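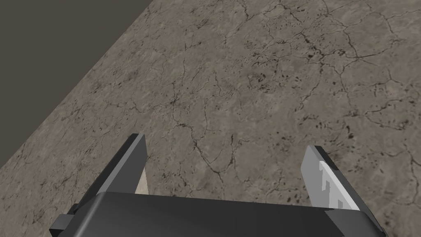 Clirkham, January 12, 2023

Stenus open day: who else went?

gearmuncher
Got back from the Stenus open day a couple of hours ago and my feet are killing me, but I want to get this down before I forget it all. The screengrab up top is the gripper view from the simulator station, which is where I spent most of my afternoon. They had 4 stations and a line for every one of them. You sit down, they hand you a controller that looks like it came off a game console, and you drive the arm from the gripper's own point of view. Jaws open, cracked floor below you, off you go.

It is so much harder than it looks! I had zero sense of how high up I was. The guy before me drove straight down into the floor twice and then I did the exact same thing.

pallet_jackie
I was there in the morning! Did you get the talk about Kwok? That's their training software, for anyone who missed it. I liked that part way more than the driving. The woman giving it ran a batch of 500 practice grabs while she was talking and then went through the failures one by one — some of them were really funny.

torque_of_the_town
Gonna be the grump. I drove in from out of state to see robots and most of what I got was a screen. The only real arm running was the Zirkus one in the back hall, and it was behind a rope so far away I couldn't see what it was picking up. If I want to look at a rendered floor I can do that at home for free.

gearmuncher
@torque_of_the_town Fair on the rope, I couldn't see much either. But I don't agree about the screens. That's how they do the work day to day, and I'd rather see that than a robot waving at kids. Plus you got to drive it yourself, which they're never going to let you do with the Zirkus.

torque_of_the_town
I waited 29 minutes to drive it for 2. Just saying.

pallet_jackie
Ouch. The line was nothing before lunch, maybe go early next time?

beltfed
Didn't go, so dumb question from looking at the grab. What's with the floor? It looks like a dry lake bed. Every plant I've worked in has flat gray epoxy.

gearmuncher
Not dumb, I asked that too. The guy at my station said they swap the floor textures around so the software doesn't get hung up on one surface. My turn had the stone-looking one with the cracks. He had me try another one after and I swear I was worse on it.

beltfed
Huh, OK. And the light-colored piece with the notches on the inside of the right finger, is that a grip pad?

gearmuncher
That's how I took it but I never asked, so don't quote me. I was too busy crashing.

torque_of_the_town
I'll give them this, the parking was easy and the coffee was decent. Still think they should've put a second real arm out front. You don't get people excited about automation with a dark gray gripper on a monitor.

pallet_jackie
My nephew would fight you on that, he had to be dragged off the controller lol. They're doing another one in June and he's already asked me twice if we're going.

beltfed
Is the June one at Clirkham too? I could make that.

pallet_jackie
Same building, from what they said at the desk. I'll post the sign-up when I get the email.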